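4. Evaluation of the Faner Bench Kit

4.1 Product and scope

The Faner is a two-arm tabletop kit sold by Valtard to teaching laboratories and small research groups. It is supplied with a control computer and a software license covering recording, training and playback. The present section reports on the version delivered to our laboratory in January and covers one household task, the placing of plates in a wire dish rack. Folding and pouring tasks are treated in Section 5.

The plate task was selected by Danica Ševčík and Begoñe Bravo after a review of the sample tasks distributed with the kit. A plate has a thin edge and a smooth face, and the slots of a rack leave little room for error in angle. The task therefore places demands on wrist control that block stacking does not. Figure 1 shows two views from the plate trials.
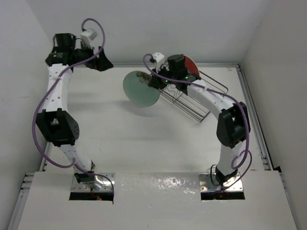
Can the kit be operated without programming experience?
Routine recording and playback require none, although changes to the arm speed limits must be made in a text file.

Figure 1(a). The right arm holding a green plate beside the rack, with a red plate already upright at the far end.

4.2 Procedure

Operators recorded 861 demonstrations of the plate task over the review period. Each recording was checked by a second member of staff before it was admitted to the training set. Oľga Urban prepared the written instructions, which asked operators to grip each plate by the edge and to release it only when it was seated between the dividers. No instruction was given as to the path of the arm.

Training was carried out with the Cui package, the default option in the Valtard license. Its settings were left at the values recommended by the supplier, with one exception: the training run was extended to 3,000 steps after early playback showed hesitation near the rack. The shorter run is not considered further.

A trial was scored as complete when the plate stood in a slot and the gripper had moved clear of it. A plate leaning on the outer wire of the rack was scored as incomplete. Two reviewers scored every trial separately – where they differed, Hedvika Brabec made the final decision from the recording.

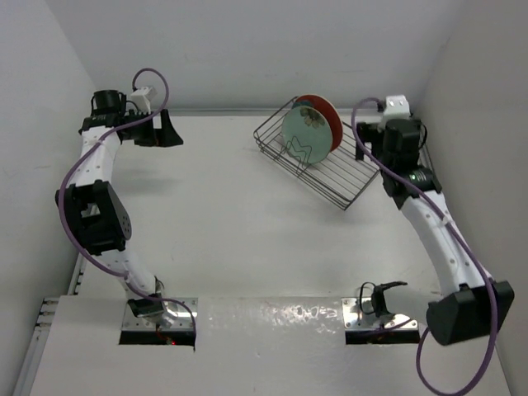

What does the license allow a laboratory to do with its own recordings?
The laboratory keeps its recordings and may share them freely, but models trained with the supplied software may be used only on registered kits.

Figure 1(b). Two plates standing on edge in the rack between the arms, the teal-green plate in front of the red-orange one.

4.3 Setup and support

Installation took seven working days, including the safety inspection required by our institution. Most of this time was spent on calibration. The manual describes calibration for each arm alone and says little about the two arms together, and the correct order of steps was obtained from the Valtard help desk. A revised manual was received on 9/29/21 and corrects this point.

The purchase also included a service plan operated by Ultitz. Under this plan, worn gripper parts are replaced on request and software faults are logged through a shared portal. Replies to our requests were courteous and generally prompt. The portal does not allow a closed request to be reopened, so a repeated fault must be entered as a new one – a minor matter for a single kit, but a burden for a laboratory with several.

4.4 Assessment

The reviewers found the Faner suitable for supervised teaching and for studies in which moderate precision is sufficient. Recording was easy to learn. Playback was smooth in open space and less consistent close to the rack wires, where small errors in wrist angle had the greatest effect. Dagmar Malý, who reviewed the log files, also noted that the software saves camera and joint data under separate clocks. The two must be aligned before the data can be used with other training packages, and a script for this purpose is provided in Appendix B.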